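Collecting With Hand-Held Grippers: My House Rules for Folding Laundry

Posted Aug 29, 2026

I've been writing up our good-practice notes in bits and pieces since May, mostly in the margins of other documents, and people keep asking me for "the laundry ones." So I'm putting them all on one page. These are the rules I follow when two people are recording garment handling with hand-held grippers in somebody's home. They aren't a formal standard. We call the set Plevuro, because every folder on the shared drive needs a name, and the current version is number 2.

If you've only ever recorded at a lab table, a home will surprise you! Everything is closer together, the bed is the wrong height, and there's always a coat rack exactly where you want to stand.

Before you pick anything up

Walk the room first, with your hands empty. I go once around the bed and look at what's at ankle level, because once you're holding a tool you stop looking down. Cords, bags, the corner of a rug. Move what you can and remember what you can't.

Ask about the walls and shelves. Family pictures, mail on a dresser, anything with a name on it. Our rule is that the person who lives there gets the last word on what stays up, and we ask before the first take (asking afterward is just bad manners, and then you have to throw the take out anyway).

Check your tool labels. Write down which gripper is in which hand, using the label on the housing, and do it again after every break. I skipped this once on the Bralldale job and spent a miserable evening trying to match left and right recordings by the color of somebody's sleeve. Never again.

Then wipe the sensor windows. Lint is the enemy here. A fleece can shed enough in one fold to leave a hair across the glass, and you won't notice until you're back at your desk.

Set up the bed like a workbench

Keep finished stacks toward the far side and leave yourself a clear patch up front. It doesn't have to be huge, just big enough to lay out your largest piece with the sleeves open. Don't straighten the bedspread between takes, and don't tidy the stacks either. Real homes have lumpy stacks, and we want lumpy stacks.

Dark clothes on a pale spread are great to work with. Dark on dark is where I slow way down, and I'll talk about that in a second.

Two people, one garment

Most of my rules are really about the other person. When there are two of you at one bed, agree on who leads. The leader takes the first corner, and the second person waits until the fingers have closed on it. Say "got it" out loud if you're not recording sound. If you are, a nod works fine.

Stay on your own side. Reaching across a partner's forearm is how you bang two housings together, and a knock that feels like nothing can shift the calibration enough to ruin the rest of the afternoon. 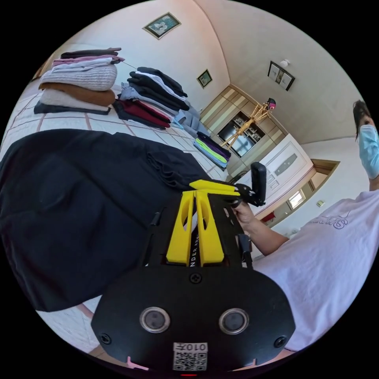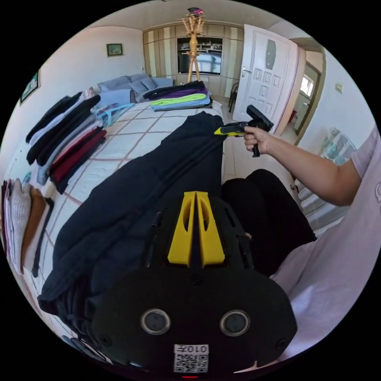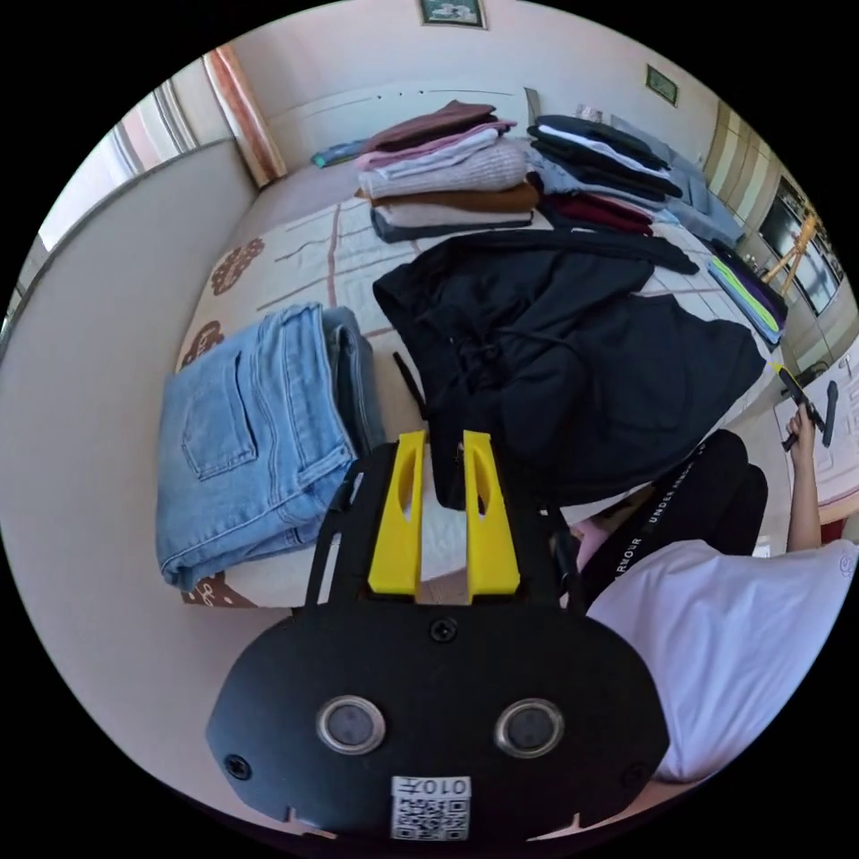
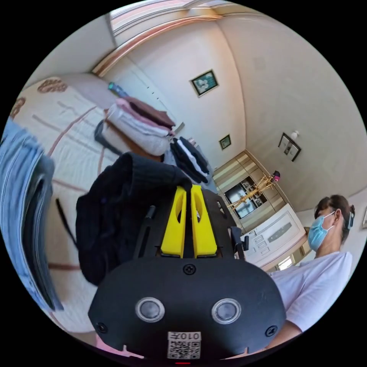
Yellow fingers, black housing, and a bed with plenty of clothes on it.

Keep your free hand out of it. I know, I know, it's so tempting to flatten a sleeve with your palm! But if a bare hand does the hard part of the fold, the recording teaches the wrong lesson. If you really have to help, stop, mark the take as assisted, and start over from a crumpled garment.

Grip rules

Take the edge of the cloth and leave the middle alone. Pinching the middle gives you a tent, and then you're chasing folds all over the bed.

Close slowly. The fingers have some give, but a fast squeeze pushes soft fabric out ahead of the tips and you end up holding air. I count a slow "one" in my head from open to closed.

Don't drag. Lift, move, put down. Dragging pulls the bedspread along with the shirt, and it also tips over whatever stack is next door.

Knits get their own rule: one regrip, then let go and start again. Ribbed stuff stretches, and if you keep tugging you'll hand somebody back a sweater with one long arm. (Yes, we replaced it.)

With drawstrings and straps, find the loose end before you start and lay it on top of the garment. A strap hanging off to the side will catch on the trigger handle sooner or later.

For dark on dark, turn on every light in the room and pull the piece away from its neighbors before you grip. If you still can't tell which layer you're about to grab, a person watching the recording won't be able to either.

Ending a take

Finish the fold, open the fingers all the way, back off a hand's width and hold still for a breath. Then stop the recording. People love to stop the second the cloth touches down, and that cuts off the release, which the folks doing the training really want.

A bad fold is still a take. Keep it, tag it as a bad fold and move on. The only ones we delete are the ones where something private got in or where a label was wrong. Out of 3,876 takes in the current set, 71 were pulled for those two reasons, and I'd like the next batch to do better.

Writing it down

Our log sheet is called the Woditz sheet and it's one line per take. Mine looks like this:

Take number
Garment, in plain words ("hoodie, black")
Who led
Left tool label, right tool label
Assisted, yes or no
Anything weird

Fill in "anything weird" generously. A phone rang, the sun came out, the cat got on the bed. You think you'll remember, and you won't.

Breaks and hands

These tools are heavier at the end of the day than at the start. I swap roles with my partner every time we finish a stack, and we both put the grippers down on a flat surface (never on the clothes, never balanced on the edge of the mattress) before we shake out our wrists. If your thumb starts to tingle on the trigger, you're done for the session. Tell your partner and pack up.

Putting the room back

Empty hands again, one more walk around the bed. Clothes go where the owner wants them, which may be in a different order from how you found them, so ask. Chairs back, lights back, door the way it was.

Then copy your files before you leave the house. I keep one copy on the drive in my bag and one on the Shen box at the office, and I don't clear the tools until both are there and I've opened a few to make sure they play.

Next up on my list is bedding. Fitted sheets have their own page coming, and so far my draft is mostly complaints.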